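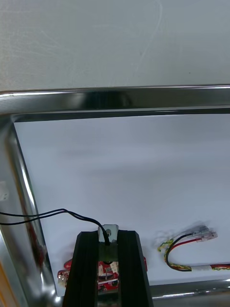
Home Articles Issues Authors Search

Filed under: Repair and Reuse – Workshop Practice

3.2 Trays, boards and loose wiring

Anyone who has spent an afternoon at a repair bench will know how quickly the small parts take over, and it was this very ordinary problem that we wanted to look at in our visits to the Flikent and Durnano workshops. Both shops take in household appliances, open them up, and keep whatever can be used again. Both also use shallow trays for the parts that come out, and we grew rather fond of those trays over the course of the study.

Our first question was what people put together. At Flikent the habit was to keep a circuit board and its wiring in the same tray until the whole unit had been checked, while at Durnano the wiring went straight to a shared bin. We followed 100 units in all, 10 of them in detail, and the Flikent habit saved a good deal of hunting later on – though it did fill up the shelves, as the staff there were quick to tell us!

Wiring turned out to be the harder half of the job. A board lies flat and stays where it is put, but a harness has ideas of its own. The one in Figure 2 rests in a loose U on the white floor of a stainless steel tray, with black and red wires side by side, a yellow-green striped wire twisted around them, and a strip of white tape along the lower run. The black and red wires end in transparent crimp connectors, and a red circuit board shares the tray.

We asked both shops to leave any tape in place for the first 5 weeks, beginning in September, and to note the wire colors on a paper slip kept with each tray. The slips followed the Grastel layout described in Section 2, with one extra line for the connector type.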